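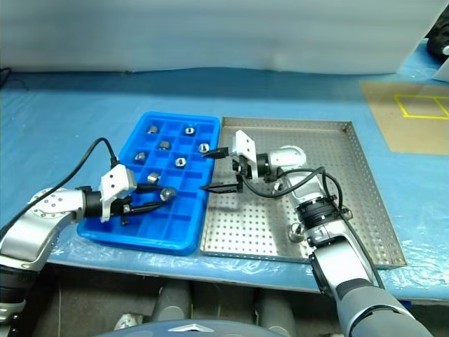

Fitting transfer, left gripper holding, right gripper open at the rim of the compartment tray.

Re: finger choice for the small fittings

Joscha Ostermann wrote:
> Before we order more of the tapered fingers, has anyone compared them
> with the flat Droron pads on the metal fittings? On our bench the flat
> ones hold better, but they foul the cell dividers.
> Also, which controller are you running on the right arm?

Joscha,

Yes, over 100 picks per finger type, same speed and force limit. The flat pads dropped 3, all on round fittings. The tapered pair dropped none but needed a second approach more often, mostly on pieces lying against a cell wall. I count a retry as a miss, so on paper the pads come out ahead. I would still take the tapered ones for the blue tray - the pads can't get down between the dividers unless the piece sits in the middle of its cell.

For the perforated tray it makes little difference. Watch the cable loop at the wrist there; it hangs low when the housing is tilted upright, and I have had it drag across parts.

Both arms are on the Ronusano controller, firmware from April. Grip force is open loop for now. The Flovine driver gives a proper force reading but adds latency, and I haven't measured how much.

Logs cover 3,371 cycles, earlier finger sets included. I can send the csv if you want to filter it yourself.

Reinhold Mühlbauer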